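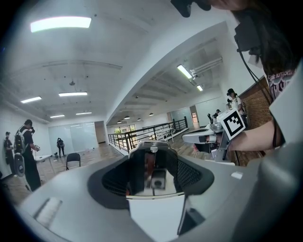 Figure 3.1 Ceiling lighting in a large white-walled room: rectangular fluorescent fixtures, with four small dome pendants hung in a row under the lower ceiling.

Chapter 3
Reading a Ceiling

Most of us go through a whole day without looking up. We come in, we find the switch with one hand while the other is still holding a bag, and from then on the light is simply there, like the floor. I taught evening classes at the Claleswood trade center for a good many years before it struck me that my students could name every saw on the wall and had no idea what was hanging over their own heads. So we begin this chapter with our necks bent back, which I promise is less uncomfortable than it sounds.

Take another look at Figure 3.1 and let your eye stay in the upper part of it for a while. There are two kinds of lighting at work in that room. The rectangular fixtures are there for the general light, the kind that lets people walk about and see each other's faces, and they share the ceiling with beams and ducts. One of them hangs under a beam, close to a metal duct. Anyone who has had to plan lights for an older building will feel some sympathy, as the ducts always seem to have got there first! The small dome pendants toward the center are another matter. Lamps of that sort, hung in a row under a lower ceiling, tell you that one part of a large room is meant to feel a little apart from the rest – closer, and more the size of a person.

Notice the white walls and the white ceiling too. A pale surface hands back much of the light that falls on it, and a dark one keeps it. We will come back to this in the section on reflectance, where you will meet the Sunthorpe reading room, which was painted a deep green one July and had to be relit by the fall. Bernice Odoi drew up the new plan for it, and her notes, dated 10/5/21, are reprinted at the end of the chapter with her crossings-out left in. I find the crossings-out more useful than the final drawing, and I hope you will spend some time with them.

By the time you reach the review pages on the Penner Hall project, you should be able to

sketch the ceiling of a room you know well, with beams, ducts and fixtures in their places
tell general lighting from lighting meant for one area
explain how wall and ceiling color changes the light at table height
spot a fixture whose light is likely to be blocked by something beside it

Before You Read

Choose a large room you use often, such as a gym, a library or a workshop, and draw its ceiling from memory. Take your time over it, and put in whatever you believe is up there. Then go and stand in the room with your drawing and a pencil of a second color, and mark what you left out. Keep the page, smudges and all, as you will need it again in Section 3.2.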